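Home Help Board › Kitchen and Food › Baking

Softening butter when the kitchen is cold

I moved to a small town in the hills last September and my kitchen is much colder than the old one. My problem is with butter for cakes. I take it out of the fridge in the morning and in the afternoon it is still hard like soap. Then I lose patience, I use the microwave, and one side is melted and the middle is still hard. The cake comes out flat and greasy.

How do you soften butter in a cold room, without melting? I bake mostly a simple sponge and sometimes cookies. I have a hand mixer from Zekis, not a strong one. 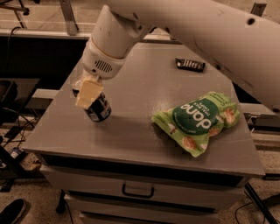

Jussara Rezende

Thank you in advance to everybody. I have read the older threads, but most people there live in warm places and they say only "leave it on the counter." I did leave it on the counter!

Blair Galbraith
Just use oil.

Lorna Shearer
Oil is fine for some cakes but it will not give you a creamed sponge, so I would not change the recipe yet.

What I do in winter: cut the butter in small cubes and spread them on a plate, so they do not touch each other. Fill a glass bowl with hot water, wait 3 minutes, pour the water out, dry the bowl well and turn it over the plate. Leave it alone for 7 minutes. Press one cube with your finger. It should make a dent but keep its shape. If it is still hard, warm the bowl again — don't put the plate in the oven, I did this once and had soup.
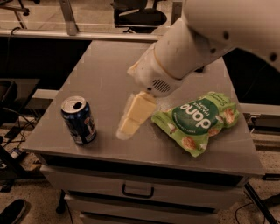 Butter on the cabinet top.

Also look at your eggs. Cold eggs make soft butter hard again and the mixture splits. I put them in warm tap water while the butter is under the bowl.

Abílio Garcia
I agree with Lorna about the eggs. Another way is to grate the butter on the big holes of the grater, directly from the fridge. It softens very fast because the pieces are thin. Put a little flour on the grater first if it sticks.

With a weak mixer, begin with the butter alone for one minute and add the sugar after. My mother did all this with a wooden spoon, but she had better arms than me.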